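Taller de Manipulación Robótica - Apuntes de la unidad 4
Agarre con dos brazos y agarre de objetos ligeros
Texto preparado por Amna Dhanial y Aivar Mets. Versión del 25 de septiembre de 2020.

Antes de leer esta unidad conviene tener hecha la práctica de calibración de la unidad 3. Quien no la haya entregado puede seguir los apuntes, pero no podrá reservar turno con el equipo de dos brazos hasta que Daniyal Malik firme la hoja correspondiente.

4.1 Qué se trabaja en esta unidad

En las unidades anteriores cada grupo manejó un solo brazo. El objeto se tomaba, se trasladaba y se dejaba, y el único error que importaba era el de posición de la pinza. Con dos brazos aparece una restricción nueva: una vez que las dos pinzas sujetan la misma pieza, los brazos y la pieza forman una cadena cerrada. Si un brazo avanza y el otro no lo acompaña, la diferencia se convierte en fuerza interna. Esa fuerza no mueve la carga, pero la comprime, la estira o la hace resbalar.

La teleoperación se hace con Flilalix, igual que en la unidad 3. Las sesiones se guardan en la carpeta Skeltico del grupo, con el nombre del operador y el número de intento.

4.2 Agarre por los extremos

La tarea del proyecto Gavurar de este curso consiste en sujetar una carga entre las dos pinzas, levantarla y volver a apoyarla sin que gire. Se puntúa el levantamiento y también la bajada, que suele dar más problemas.

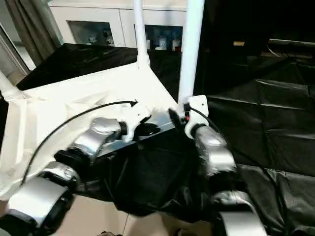

El reparto del peso entre los dos brazos depende de la distancia de cada pinza al centro de gravedad. En una caja rígida y cerrada ese punto no cambia durante el movimiento y basta con estimarlo una vez. Cuando la caja va dentro de una bolsa de plástico negro suelta, con pliegues que cuelgan por debajo del borde de la mesa, hay que planificar también el recorrido de la bolsa: el volumen que ocupa la carga es mayor que el de la caja y puede engancharse con una pata o con el canto del tablero. En el cálculo se usará la caja como cuerpo rígido y se añadirá un margen por debajo para lo que cuelga.

Para un objeto de peso P sujeto por los extremos, con la pinza izquierda a una distancia a del centro de gravedad y la derecha a una distancia b, las fuerzas verticales son:

F izquierda = P · b / (a + b)
F derecha = P · a / (a + b)

Ejemplo. Con P = 20 N y a = b, cada brazo soporta la mitad. Si b es el triple de a, el brazo izquierdo soporta 15 N y el derecho 5 N. La pinza más cercana al centro de gravedad es la que más carga lleva, y es la que primero resbala si la apertura se ha ajustado igual en los dos lados.

Orden de trabajo para el primer intento:

Cerrar la pinza izquierda y esperar a que la lectura de fuerza se estabilice.
Cerrar la derecha sin mover la izquierda.
Subir los dos brazos a la vez, a velocidad baja, hasta separar la carga del apoyo.
Detenerse y comprobar la inclinación.
Continuar o volver a bajar.

El operador no debe corregir la inclinación con un solo brazo cuando la carga ya está arriba. Se baja, se suelta un extremo y se repite el agarre. En las pruebas de agosto, Ah-rin Hong anotó que la mayoría de los intentos perdidos venían de esa corrección a mitad de subida.

4.3 Cables y obstáculos

Los cables que salen del brazo se mueven con él, y un cable que forma un arco amplio sobre la mesa puede quedar entre la pinza y la pieza. Antes de cada serie se recorre la trayectoria completa sin carga, despacio, mirando los cables y los elementos verticales cercanos a las muñecas. Si la muñeca pasa cerca de un poste, se cambia el punto de agarre o se gira la base. No se resuelve aumentando la velocidad.

4.4 Objetos ligeros y de sección variable

La segunda parte de la unidad trata el caso contrario: piezas que pesan poco y que se deforman o se vuelcan con facilidad. Aquí la fuerza de cierre se limita por programa. El valor inicial es 2 N y se aumenta de 1 en 1 hasta que la pieza no resbala al levantarla.

En un cuerpo que se estrecha, los dedos tienden a deslizarse hacia la parte más fina al cerrarse. Un anillo o un reborde puede servir de tope, siempre que los dedos lleguen a él en paralelo. Si un dedo toca antes que el otro, la pieza se desplaza y el centro estimado deja de ser válido.

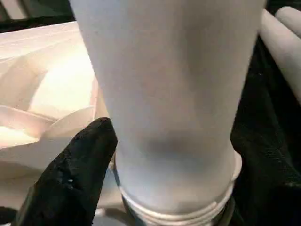

La cámara de muñeca ayuda en la última parte de la aproximación, pero a corta distancia pierde referencias del entorno. Por eso se pide fijar la orientación de la pinza con la cámara superior y usar la de muñeca solo para el avance final. El método de Babar Memon - avanzar, parar, mirar las dos cámaras, avanzar - es lento y da buenos resultados en los primeros turnos.

Las superficies blancas con iluminación fuerte dan bordes poco definidos. Si el detector no encuentra el contorno, se baja la exposición antes de tocar los umbrales.

4.5 Entrega

Cada grupo presenta 11 intentos de la tarea con dos brazos y otros 11 con objeto ligero, incluidos los fallidos. La puntuación máxima es 100, repartida a partes iguales entre las dos tareas. El informe debe indicar los puntos de agarre elegidos, el reparto de peso calculado y la causa probable de cada fallo.

Las plantillas están en la carpeta Kazmi. Las dudas sobre el cálculo se consultan con Aivar Mets y las de turnos con Daniyal Malik.

Lectura para la unidad 5: apartados de control de impedancia, sin las demostraciones.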